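Kivammont bakery rules draw a crowd, and few answers

February 10, 2018

Kivammont wants its home bakers on a list. Under a plan now before the town, anyone who sells cakes, cookies or jam out of a home kitchen would need a yearly permit, a printed label on every item and a visit from an inspector before the first sale. The town says the rules will protect buyers. It has not said what it is protecting them from.

The draft runs to three pages, and most of the first page is taken up with definitions. A "baked good" is anything made with flour and put in an oven. A "sale" is any exchange of food for money, goods or a favor, which would seem to cover half of what goes on between neighbors in December. The word "kitchen" is not defined at all.

The town's health office was asked how many people had reported getting sick from something a home baker sold them. The answer was that such cases are "hard to track." Asked whether there had been any, the office said it would look into it. That was in October. The office has been asked again since then and is still looking.

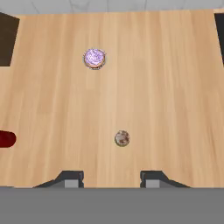 Vol. 41, No. 6

Supporters of the plan point to Bendia, which brought in much the same permit and is often held up as the town that got it right. The numbers most often heard come from a summary the Bendia town office put out itself. It says 1,706 home kitchens have signed up, against a target of 2,000, and calls this a strong result.

Maybe so. But the summary does not say how many people were baking for sale in Bendia before the permit came in, so there is no way to tell if those kitchens are nearly all of them or a small part. It does not say how the target was picked. It does not say how many inspections turned up a problem, or what the problem was, or if it was fixed. What it mainly shows is that a lot of people paid a fee.

Bendia's summary also says that "confidence in local food has grown." No survey is named. A request for one brought back a second copy of the summary.

Then there is the matter of who gains. Abou Zeid, the bakery with the long line out the door on Saturday mornings, sent the town a letter in favor of the plan. The letter talks about fairness, and there is something to that. A shop with a lease, a license and a payroll has costs that a person selling lemon bars to coworkers does not. A shop also has good reason to want fewer people selling lemon bars. The letter spends a full page on the first point and skips the second.

Isari, the company that would print the labels and run the sign-up website, is also in favor. Its offer to the town says the system would be "low cost to all users." The price is left blank in the copy given to the public. The town says this is because talks are still going on. Residents may wonder how the town worked out a permit fee without knowing what it will be paying for the website, and the draft does not help them there either.

The labels are the part that has upset bakers most. Each item sold would need its own, listing what is in it, the date it was made and the permit number. For a jar of jam that is easy enough. For a tray of small cakes it means a sticker on every one, or on a wrapper around every one, and bakers who sell frosted goods say wrappers and frosting do not get along. The town's reply is that they could use boxes. Boxes cost money, and people who clear a few dollars on a weekend will notice.

A label listing nuts, milk and eggs would be of real use to a parent whose child can't eat them, and it is fair to say that some home bakers are careless about this. Several who came to the public meeting said they would be happy to hand out a card with each order. The draft has no room for a card. It calls for a label "fixed to the item," and that was the wording the town stood by all evening.

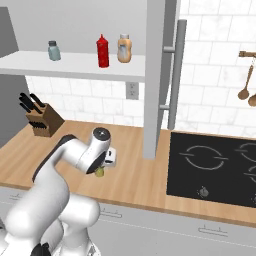 The inspections raise a simpler question, one of time. The health office has three inspectors. They already cover the restaurants, the school lunchrooms, the grocery stores and the summer fair, and the office's own report says they are behind. Under the draft, every home kitchen would have to be visited before it could sell anything. There is no money in the plan for another inspector. There is also no deadline for the visit, so a baker who applies in spring could, as far as the rules go, still be waiting when the holiday orders come in.

Asked about this, the town said it expects most visits to be "quick and friendly." It did not say how long a quick one takes.

It is not clear what an inspector would check, either. The draft says a kitchen must be "suitable." It must have a sink, a refrigerator and "clean surfaces," and pets must be kept out while baking is going on. An inspector who comes by on a Tuesday morning can see a clean counter on a Tuesday morning. What the cat does on Friday night is anyone's guess — and the permit lasts a year.

There are other ways to do this. The town could ask for the card, drop the sticker and inspect only when someone complains. It could set a limit on sales and leave the smallest sellers alone. Both ideas came up at the meeting, and both were "noted." Neither is in the new copy of the draft, which differs from the old one mainly in the spacing.

The town will take written comments until the end of the month. They can be dropped off at the front desk of the town hall or sent by mail. A vote is expected in the spring, though the date has been moved once already. The form for comments has a box to check for "support" and a box to check for "support with changes." Those who are against the plan will have to write that in the margin.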